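From: Meifang Gu
To: playroom-share list
Subject: Re: [playroom-share] Play kitchen bits, what to keep out?
Date: November 2021

Themba Mokgethi wrote:
> We have been given two big bags of play kitchen things and they
> won't all go on the shelf. What do you leave out for the children
> and what do you put away? Also, does anyone bother sorting it by
> type? Ours ends up in one crate by lunchtime.
>
> Themba

Hi Themba,

We went through the same thing in February, when the Clekgate group closed and passed its toys on to us. Xiuying Bai and I put everything on the big table and decided from there. I'd do that before buying any more boxes. You see quickly what belongs together and what has lost its other half.

What we kept out is a small set. One pot, one frying pan, the green slotted spatula, the colander, a plate, the ketchup bottle, the toaster oven and a little fruit. The rest went into a lidded box in the closet and we swap a few things over when the children get bored. 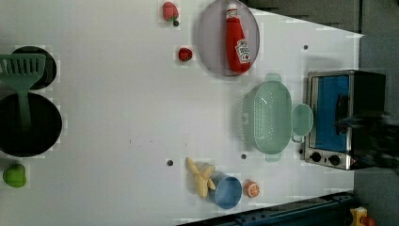
The pot and pan get more use than anything else, so they stay within easy reach. I would keep the spatula with them – if it goes in a drawer the children stir with whatever is closest. The toaster oven takes up the most shelf space and Yiran Tang wanted it gone, but it has stayed because two children can play at it together without arguing over who is cook.

The small berries are the awkward ones. We keep them for the older room only. The apple is fine for everyone. If you have younger siblings visiting, check the size of each piece yourself and don't go by the age on the packaging, which in our case was thrown out years ago.

As for sorting, we gave up on sorting by type. Now it goes by where it gets played with: cooking things on the lower shelf, food in the colander, plate on top. At the end of the session the children put the food back in the colander and an adult does the rest. It takes 10 minutes, less if Jinlong Gu is on.
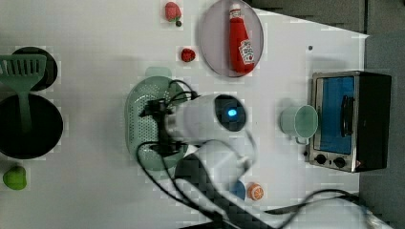 Does the food need its own container as well as the colander?

Only if you have more food than the colander will hold. We use a plain shoebox for the extra pieces and keep it in the closet with the rest.

For washing, we do the plastic things in warm water with dish soap and leave them upside down on a towel overnight. The toaster oven just gets wiped with a damp cloth.

We also have 13 spare plates from Clekgate that we'll never use. If you want some, tell me how many and I'll bring them to the next swap.

Meifang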